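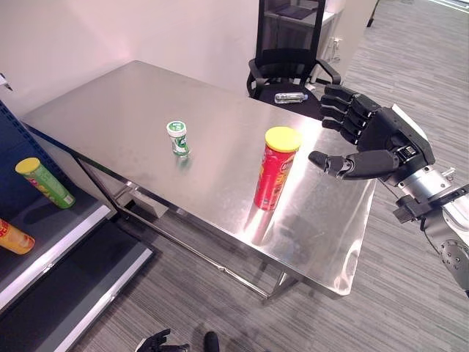 Red snack canister and gum bottle on the steel table.

Search this site Go

Herbs at Home, Session 4: Teas, Tinctures and Keeping Notes
Handout by Fadime Kocabaş
Shared 2 times | 2 comments

Hi everyone! I promised to type up my notes from the board, so most of what I said is in this handout, plus a few things I forgot because we got so deep into chamomile. If you missed the session, start with the part on infusions and then read p. 157 in the Karabulut course book (the table with the plant parts, you'll want it open next to you).

Infusion or decoction?

People mix these two up all the time and I did too for years. An infusion is what you do with the soft parts of a plant – leaves and flowers, mostly. You pour hot water over them, put a lid on, and wait. A decoction is for the tough stuff like roots, bark and some seeds, and there you simmer the plant in the water over low heat. Ginger root, sliced, gets simmered. Peppermint gets steeped. If you simmer peppermint for ages, your kitchen will smell wonderful and your cup won't taste like much, so please keep that lid on!

Chamomile can turn bitter when it sits too long. Some of you like that and some of you made a face. Try a short steep and a long steep side by side and write down which one you would drink again.

Tinctures

A tincture is an extract, usually made with alcohol, and it's a lot more concentrated than tea. That matters for two reasons. First, a few drops and a full mug are very different amounts of plant, so you can't swap one for the other. Second, there's the alcohol itself, and anyone who avoids it needs to know it's in there. Glycerin versions exist, and they taste sweet. We'll compare the Traner bottle and the Duvine bottle next time, labels only, no tasting.

Reading the label

Find the Latin name before anything else. Common names wander all over the place (how many plants have you seen sold as "balm"?), and the Latin one tells you what you've really got. Then look for the part used, the amount per serving, and how many servings the maker calls a day's worth. "Proprietary blend" means you get a total weight and have to guess at the split. I leave those on the shelf, but that's me.

"Natural" on the front of the package tells you next to nothing about whether something suits you. Foxglove is natural. Don't make tea out of foxglove.

Mixing with medicines

I got louder than I meant to in this part, sorry! St. John's wort can change how well quite a few prescription drugs work, birth control pills and some antidepressants among them. Licorice root can push blood pressure up when people have a lot of it. If you take anything regularly, or you're pregnant or nursing, or you have surgery coming up, ask your pharmacist or doctor before you start a new herb. Bring the package with you. They've heard every question already, and this class doesn't replace that talk.

Your herb notebook

One herb at a time, please. Write down the name, the form, how much, what time of day, and how you felt later on. "Fine" counts as an entry. So does "hated it." If you get a rash, an upset stomach or anything else odd, stop and write that down too, and call someone if it's more than mild. With trouble breathing or a swollen face you call 911 right away.

For next time
– Read the tincture chapter
– Copy out one label from home, word for word
– Bring your notebook, even if it's nearly empty

2 comments – Log in to reply

Contact | Copyright Justent Community Classes | Back to top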